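Mukus M2 桌面整理机械臂
产品页 · 家用与小型门店版

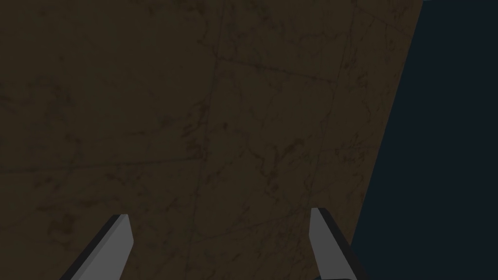
M2 是一台装在桌边或台边的单臂设备，用来做收拾台面这一类活：把散放的东西拿起来，放到指定的位置，再把台面擦一遍。我们经常被问到它能不能“做家务”。本页按任务逐项写明目前的情况，能做的、勉强能做的和做不了的都列出来，请在下单前看完。

适用场合

家里的餐桌、书桌、工作台，小店的收银台、打包台、备料台。台面要求平整，边沿厚度在夹座允许的范围内，台面材质不限，但玻璃台面和镜面台面请先看后面的“已知限制”。

M2 不会走动。它只处理臂展以内的东西，换一张桌子需要人把它拆下来重新装。带轮底座目前没有上市计划。

主要配置

机械臂本体一台，含两指平行夹爪
Faver 快拆夹座一个
Belay 控制盒一个，含急停按钮
腕部相机一个，已装好
擦拭头一个，擦布另购
电源线、网线各一根
质保 2 年，夹爪指垫属于耗材，不在质保范围内

现在能做的

收杯子和碗。空的、直立的杯碗可以稳定抓取并放进收纳筐。带把的杯子从杯身抓，不抓把手。

收硬质小件。遥控器、笔盒、胶带卷、罐头、调料瓶都可以。最薄的一边要高出台面，夹爪才能伸到两侧。

归位。每件东西可以在软件里登记一个位置，收拾时放回原处。登记时需要人拿着物品在相机前转一圈，软件会提示什么时候可以停。

干擦和微湿擦。按设定路线来回擦，力度有三档。擦之前它会先把登记过的物品移开，没有登记的物品会绕过去，绕过去的地方不擦。

门店打包台的分拣。把固定几种规格的盒子从左边移到右边，按顺序排好。这是目前门店客户用得最多的一项，也是我们最有把握的一项。

勉强能做的

叠毛巾。尺寸统一、摊平放好的方巾可以对折两次。揉成一团的毛巾需要人先抖开。叠出来的边不一定齐，对外营业的场所请自行判断能否接受。

收餐具。单把的勺子和叉子可以拿，几把叠在一起时会拿错或者一次带起两把。刀具请勿让设备操作。

倒垃圾。台面上的纸团和包装袋可以夹起来放进桌边的桶里，碎屑不行，碎屑要靠擦拭头推到边上，再由人来收。

做不了的

洗碗。设备不防水，不能装在水槽上方。

叠衣服。衬衫、裤子、袜子都不支持，软件里也没有这一项。

拧瓶盖、拆快递、剪标签。单臂设备没有另一只手固定物品，装了台钳也只能应付个别情况，我们不把它列为功能。

认出脏和干净。它按路线擦，不判断哪里还有污渍。

和人一起同时干活。人手进入工作范围时设备会减速或停下，等手离开后需要按一次继续。

关于仿真测试

每个版本的控制软件在发布前，先在仿真环境里跑一轮，再上真机。当前版本的仿真测试一共 1025 次抓取，包括不同颜色和纹理的台面、较暗的光线，以及夹爪靠近桌沿的情况。仿真主要用来找软件的毛病，比如路径绕不过去、手指撞台面、到了桌沿不知道停。

仿真里的成绩不等于在您家里的成绩。真实台面有油、有水、有反光，物品会滑，毛巾会粘在一起，这些在仿真里只能模拟一部分。因此我们不在产品页上给出成功率，建议按下面的方式先试用。

试用与退货

家用客户收货后可以先用自己的物品试。建议拿平时桌上真正会出现的东西，不要专门挑好抓的。如果日常要收的东西有一半以上落在“做不了”那一栏，这台设备不适合您，请联系我们办理退货。退货时夹座和控制盒需要一起寄回。

门店客户可以预约 Ralico 展厅，带上自己的盒子和包装材料到现场试。八月展厅调整设备，只接待上午的预约。

安装

安装需要 2 个人，一人扶住臂体，一人锁夹座。锁紧后用手推一下臂根，不应有晃动。控制盒放在伸手能按到急停的地方，不要放在臂的工作范围里。

第一次开机要做桌沿标定。把台面清空，按软件提示让夹爪依次对准各个桌角。桌子挪动过、夹座重新装过，都要再标定一次。圆桌选“自由轮廓”，沿桌边多取几个点。

深色台面配暗光时，相机对桌沿的判断会变差，标定和使用时都请开灯。台面有裂纹、拼缝或者明显花纹的，标定后请看一下软件里画出的边线，有时它会把拼缝当成桌沿，可以手动删掉。

已知限制

玻璃和镜面台面：高度判断不稳，请铺一层桌垫。
透明杯：空杯识别较差，登记时在杯身贴一圈纸胶带会好一些。
装有液体的容器：可以移动，但速度需要手动调到最低，热饮请勿使用。
纸张：平贴在桌面上的单张纸夹不起来。
宠物：猫跳上桌时设备会停，但不会自己恢复。
噪声：擦拭时比抓取时大，夜间可以关掉擦拭任务。

保养

指垫磨平后抓力会下降，看到表面纹路不清楚就该换。擦拭头每次用完取下晾干。臂体用干布擦，不要喷清洁剂。软件更新在设备闲置时下载，安装前会询问。

售后

提交问题后 48 小时内回复。请附上设备序列号、软件版本和当时台面上有什么东西，能附一段录像更好。急停按下后无法恢复的，请先断电，不要反复重启。

可选配件

Faver 加长夹座，用于厚台面
备用指垫，成对出售
擦布，可水洗
收纳筐，带定位底板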